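**Materials and Surfaces, handout 4: Wear**
Notes by Vesela Krasniqi, for the group in Cokport

Before the class please read again the pages about hardness from handout 3. We will need the difference between hardness and toughness, and many people mixed them in the last exercise.

## What we call wear

Wear is the slow loss or movement of material from a surface when another body rubs against it. Corrosion is a different thing, although in practice the two often work together – a scratch opens the paint, and after this the water comes in.

We separate two main types:

- **Abrasive wear.** A hard point or a hard grain cuts the softer surface. The result is a groove.
- **Adhesive wear.** Two surfaces stick together in small places and tear when they move. The result is rough spots and sometimes transferred material.

Sand under a shoe is abrasive wear. A dry door hinge is usually a mix.

## Reading the marks

A single scratch gives us one direction of movement. When the scratches are parallel, the load probably moved always on the same path, as in a drawer. When they cross at many angles, the path was changing. 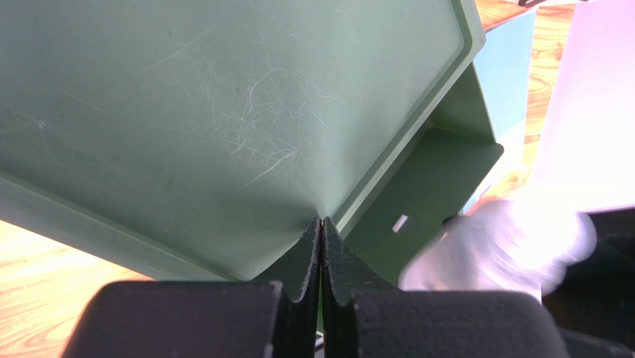
*Fig. 1. Crossed scratches on a green panel with raised edges.*

Be careful with color. A pale line on a painted part does not prove that the paint is gone. The groove can stay inside the paint layer and only reflect the light in another way. Use the magnifier and look for the edge of the layer.

## The Brirkis test

In the Brirkis test a loaded wheel turns on the sample for 2,000 cycles. We weigh the sample before and after. Boris Stan ran it on the Cadton coating, and the first bare metal was visible at cycle 1,168. The Coste coating lost its gloss much earlier, at cycle 253, but it did not break through before the end.

Which coating is better? It depends on what the part must do. Write half a page for the next class, and say clearly which property you put first.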